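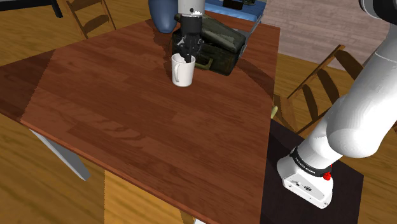
The mug job in the simulator, gripper in the cup.

About Merkthorpe

Merkthorpe is a shared workshop for people who build robots and small automation at home and have run out of home. We have 45 members, nine benches, one good drill press and one that we keep for parts. The space is a former upholstery shop behind a tire place, and on damp days in February it still smells like both.

It was started by Joon-young Hyun, who had been building a curtain opener in his bedroom and wanted his bedroom back. Woo-jin Ra joined when he asked to borrow a vise and found that the vise was in Joon-young's bathtub. They split the first month's rent, moved the vise, and put a notice up at the hardware store. The curtain opener is still with us. It opens curtains very well and closes them when it feels like it.

What we build

Mostly things that save less time than they took. Members have made a cat door that reads a collar tag, a seed planter that runs along a length of gutter, two rival bread-slicing rigs (please don't ask which is better while both owners are in the room), and a page turner for a cellist. Somebody is always building a plotter.

The shop has a few projects of its own as well, and anyone can work on them:

Navik is a rolling cart that brings tools from the wall to your bench. It knows the floor plan as it was before we moved the lathe. It carries up to 55 pounds and will deliver all of it to where the lathe used to be.

Maser is our homemade controller board, now on its fourth version. The first three are on a shelf by the door with the burned sides facing out, for educational purposes.

Oh is the kitchen helper, meant to clear a table and put things where they go. The name is what Woo-jin said the first time it moved. Most of Oh lives in software so far, which has done wonders for our crockery budget.

How we work on Oh

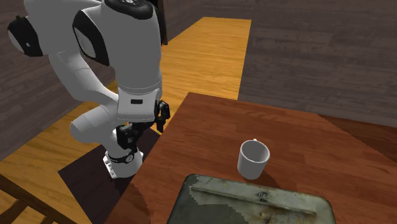
Oh began as a list of chores pinned over the sink, and the sink won most of the early rounds. We now try every motion in a simulated room before anyone cuts metal or buys a motor. The room has a wooden table, a chair or two, and a simulated Franka arm that costs more in real life than our van. Our test object is a plain white mug, and we have grown fond of it. It stands there with its handle pointing away from us, next to a beat-up metal tray that looks as if it came out of our own scrap bin, and the arm has to work out an approach that leaves both of them alone until it's time. A mug is a good teacher. It has a handle on one side, a hole in the top and an opinion about being picked up by either.

We set ourselves a goal of 1000 simulated tries before any motion gets built for real. You can watch them on the big monitor by the coffee maker, and people do, with their lunch. New members are usually given a stretch of them to go through and sort, and it's a decent way to learn how a gripper can go wrong. The homemade arm on bench six will get the same lessons later. At present it has a shoulder, an elbow and a very nice paint job.

Joining

Membership is $73 a month and covers bench time, a locker, the hand tools and all the coffee you can defend. Soldering irons are shared. Good tweezers are not, and you'll want to write your name on yours.

You don't need to know anything about robots. About half of us came in with a broken thing in a shopping bag and stayed. You do need to take the safety hour with Joon-young, who teaches it the same way every time, including the pause for laughter. It covers the saws, the battery cabinet, where the big red switch is, and why long sleeves and the lathe should never meet. Under-sixteens are welcome with an adult who is also prepared to sweep.

Visiting

The door is open most evenings from 6 p.m. until whoever has the key gets tired. Come to the back, past the stacked tires, and knock loudly — the compressor drowns out the bell. If a small cart comes to meet you, step to the left. It's aiming for the lathe.

For repairs, school visits or the loan of a vise, leave a note in the box by the door or ask for Woo-jin. He answers everything in the end, usually on the back of your note.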